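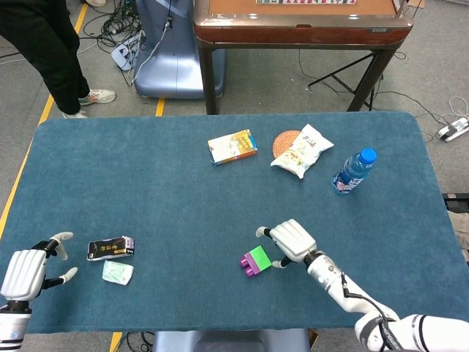 Rosemarie Mühlbauer wrote to me after the last post and asked why I was spending time on multi-finger hands at all. Her point was that a two-finger gripper with soft pads will pick up nearly anything that fits on a table, costs a fraction of the price, and breaks in ways you can fix with a screwdriver. She has run a pair of Poter grippers for years and sees no reason to change.

I agree with most of that. I had the Poters on both arms until last month and they were fine. What I wanted to know was how much I would lose by switching, and whether the hands give me anything back.

So I ran the same set of pickups with both. The objects are ordinary things: a two-brick toy block, a small carton, a snack bag, a water bottle, a woven coaster, a flat black box and a little packet. Everything goes on the felt table. I do 12 tries per object with each setup, same controller, same person driving.

The bottle was a draw. Both setups got it every time. The carton went to the Poters by a little, mostly because I could see what I was doing. With a hand coming down from above, the palm hides the object from the head camera at the worst moment, and I ended up judging the last bit by the thumb.

The block was harder than I expected. When the index finger comes in too low it touches the table first and the felt drags on it. I now stop just above the block, open the thumb and index finger wide, and only then go down. That took the misses from 5 to two.

The bag is where the hands won. The Poters pinch one fold and the rest swings. The hand can get several fingers under it and hold it more or less level. The packet was bad with everything. I have no fix for it yet.

The coaster I only managed by sliding it to the table edge, with either setup. I don't count that as a real pickup but I wrote it down.

A few notes on the controller. I started with the Flutska glove and gave up on it because the thumb mapping drifted and I had to recalibrate between objects. The Clirton one is stiffer and less pleasant to wear but it stays put. Ida Kröger sent me her settings for it, and lowering the finger speed helped more than anything else I changed.

Cable routing still needs work. The cable along the right arm is fine until I reach far to the left, and then it pulls at the elbow – I have ordered longer clips from Stöcker.

For now the hands stay on. I'll put the Poters back in April for a second round, with the camera mounted lower, and see if the carton result holds.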